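Tidy Desk diary: February, second entry

Got to the lab at 8.40 and the door was still locked, so I sat on the radiator in the corridor and read through my notes from last time. Vidar turned up with the key at nine. Rhys and Siham came a bit after that. Bendik had a dentist's appointment and joined us at lunch.

I am supposed to write this up on the same day, and last time I left it until the weekend and forgot half of it, so I am doing it on the bus to Wellow with the laptop on my knees. Mr Mofokeng reads these at the end of the month. He said my first one was too short and didn't say who did what.

Where we were: both arms follow the hand controls and the two grippers open and close. The left one had been drifting. You would put the gripper somewhere, let go, and over a minute it would sag. Siham thought it was the shoulder and Rhys thought it was a setting. We spent most of the last session arguing over that and not much got done.

First job this morning was to write down the rest position for both arms. Each servo gives a number for where it is, and we need the same numbers at the start of every run or the recordings won't line up. Rhys moved the arms, I read the numbers off the screen, and Siham wrote them in the book. The left shoulder came out at 2,427 and the right at 2,648. I had expected them to be closer together, but Vidar said the horns were fitted on different teeth when the arms were built, and that it makes no difference as long as we always use each arm's own number. I have put this in bold in the book because I know I will forget it.

Then we did the reach check, with nothing in the box. You bring both arms in towards each other until the fingers are near the middle, and look at whether the cables pull. The right arm was fine. On the left I didn't like how the purple cable moved when the wrist turned, so we did it again more slowly with Siham watching it from the side. It had enough slack. We left it.

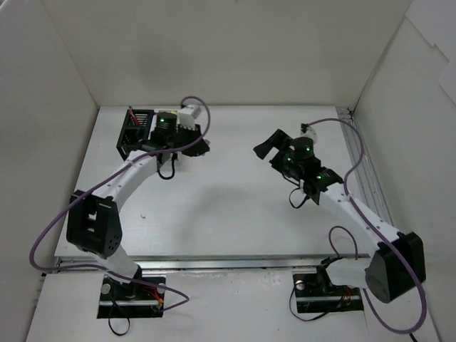
Reach check, both arms in over the floor. Green lights on at both grippers.

After that we did the sag test. Rhys put the left arm out, let go of the controls and started the timer on his phone. It went down again. Siham asked whether anyone had tightened the screws in the shoulder since the arm was built. None of us had. Vidar found the right key in the drawer and she went round all of them, and two were loose enough to turn with hardly any effort. She did the same on the right arm while she was there. We ran the test again and it stayed up for the whole of the timer. Rhys said fair enough and crossed his name out on the whiteboard, where the two theories had been written up since last session.

I want to note that we should have done this first. It took ten minutes.

Break at half past ten. The machine downstairs was out of everything except tomato soup. Siham had brought flatbread from home and shared it, which was good of her as I had come out without breakfast.

Second half of the morning was the recording software. Suda is the program the department gives us. It saves the positions of all the joints along with the video. It had worked on Vidar's laptop but not on the lab machine, and the reason was that the lab machine was saving to a disk that was full. Rhys deleted last year's group's test files after checking with Mr Mofokeng by email. We waited a long time for the reply. While we waited I tidied the bench outside the box and Siham labelled the spare cables with masking tape.

The reply came at ten to twelve and said yes, delete them, but keep the folder called Sandberg. We kept it. I don't know what is in it.

Lunch. Bendik came in with half his face numb and couldn't eat, so he went through the task sheet with us instead. The task is tidying a desk. Small things start out on the floor of the box and the arms have to put them away in a caddy. For the end of term showing we have to do it by hand control in front of people, and then show the arms doing it on their own from what they have learned. Bendik thinks the second part will be hard to get ready in time. I think so too, but the first part is the one we get most of the marks for.

We talked about who should drive. Up to now we have each had a go whenever we felt like it. Vidar said the recordings would be better if one person did a whole batch, as everyone picks things up differently. Rhys is quick but knocks things. I am slow. Siham is the steadiest, so she is driving for this batch and Bendik will do the next one when he can feel his mouth. He said his mouth had nothing to do with his hands, and we said we knew.

The afternoon was all practice on the caddy. We put it on the left side, where the left gripper can get right down to it. Pens are the hardest thing. If you take hold of one near the end it swings, and then it catches on the rim on the way in. Siham worked out that it is better to come down over the middle and close slowly. She also found that going for the nearest thing first isn't always best, as you can end up pushing the others about with the side of the finger.

The small flat pieces are awkward in a different way. There is nothing to get hold of. Rhys suggested sliding them up against something and Siham tried that, and she could do it sometimes. We might ask if we can swap them for something thicker. Vidar said to try for another session before asking.

I kept the log. For each go I wrote the start time, what was on the floor, which arm was used and whether we were keeping it. I made a column for comments but most of them just say "pen".
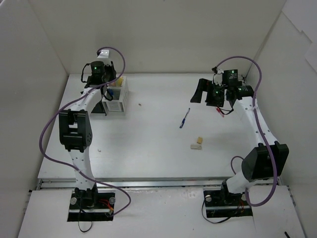
Things to sort out before next time

Battery for Rhys's timer. His phone was nearly flat by three and we ended up counting out loud.

Tape marks on the floor of the box for the caddy. It gets nudged when the gripper goes in and then it isn't in the same place for the next go. Bendik is bringing a roll of the thin white tape so that it won't stand out much in the video.

Screws. Siham wants them checked at the start of every session and has written this inside the front cover of the book. I agree with her.

Ask about the flat pieces, if they are still giving trouble.

Backup. The lab machine was at 83 per cent full when we left, even after the clear-out. Vidar is going to bring his own drive, and there is a Nisex one in the cupboard that may or may not be ours to use. I said I would email and ask.

We switched off at twenty to five. Siham brought both arms back to rest and I checked the numbers against the book before the power went off. Left shoulder was right. The right one was out by 2, and Vidar said that was near enough.

Bendik could feel his face again by then and had a biscuit on the stairs.

I have the book with me, so I must remember to take it back in. Rhys has the key to the drawer. My stop is next, so I will read this over for spelling at home and put it up tonight.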